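Ok thread on teaching by hand, seeing as I've been at it since 7am and my thumbs are toast. Trackpants week. (1/?)

For anyone new - you hold one gripper in each hand, do the chore yourself, it records what your hands did. Then you do it again. And again. The robot learns from the pile. No code from me, I just fold.

Target for the whole set is 4,000 folds, split between a bunch of us. My share of the trackpants is 184. I am at 98. Send snacks

Špela Ionescu asked what goes wrong. Mostly me! So here's my list, in the order I learnt it

1. Slow down. Your real folding speed is way too fast. Mirjana Georgiev watched me on my first day and said I looked like I was swatting flies. Fair

2. Don't regrip in midair. Put the cloth down, open, move, close. Feels silly. Do it anyway

3. Let go properly. Fingers wide open, then stop for a beat with the stack in front of you, so there's a clear end to the fold. I used to whip my hands away the second the cloth dropped and Lambros Politis binned a whole morning of mine. 58 takes. Still a bit sore about it

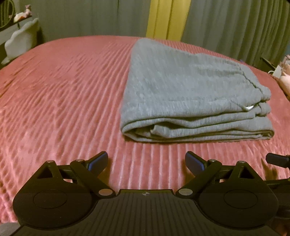

4. Knit is a pain. T-shirt cotton goes where you put it. Thick grey knit sort of thinks about it, then puffs back up at the fold. Press and hold, dont pat

5. Waistbands. Ugh. Elastic bunches up so that end of the stack is always fatter than you want. I've stopped fighting it. Fold so both bits of elastic end up facing the same way and call it done

6. The fuzzy ridged bedspread grabs the cloth. Good for keeping things put, bad if you're trying to slide anything. Lift, don't drag

Someone at Gostcombe asked why we don't just use a nice flat table. We do, on Tuesday. But people fold on beds! Beds are squishy and the covers wrinkle. If it's only ever seen a table it'll be rubbish in a bedroom

Marites Ambrosio does the other way, remote control - sits at the desk at Ridlow and drives the arms from there. Tried it once. You can't feel a thing, so you squeeze everything to death. Took me ages to do one sock. She's brilliant at it, no idea how

Hand method is quicker for me by miles. Remote gets you moves the real arms can definately do tho. My wrists bend in ways theirs don't, and a take is no good if the robot can't copy it. So now I fold with stiff wrists like a wooden puppet

Drawstrings!! Forgot drawstrings. Number 7 I guess. Lambros wants them left wherever they fall, no tucking. First I tidied every single one and he told me off, because then it learns every string is tidy. Leave it dangling down the front, fine, move on

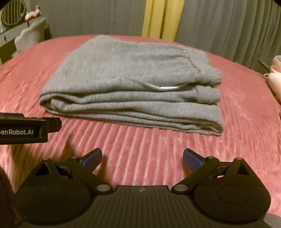 Which is hard if you're a neat person and I am a neat person. My mum would have a fit at some of the stacks I've signed off on

8. Messy is ok, wrong is not. Wavy layers, bit of a crooked edge - keep. Leg hanging out the back - do over

9. Both hands the whole time, even when one's doing nothing. Park the idle one off to the side, low, where it won't bump the stack. I kept holding mine up near my shoulder and the motion tracking came out all over the shop

10. Shake your hands out every ten or so. Nataša Karagiannis has a proper stretch routine, will post it if she lets me

Replying to a few of you at once - yes it's paid, no you don't need a tech background, yes I now fold my own washing like this and it takes forever

Also no, it can't do trackpants by itself yet. Towels it can manage most days. Hoodies are booked for July and I'm already dreading the hoods

Right, kettle's boiled, back to it. 86 to go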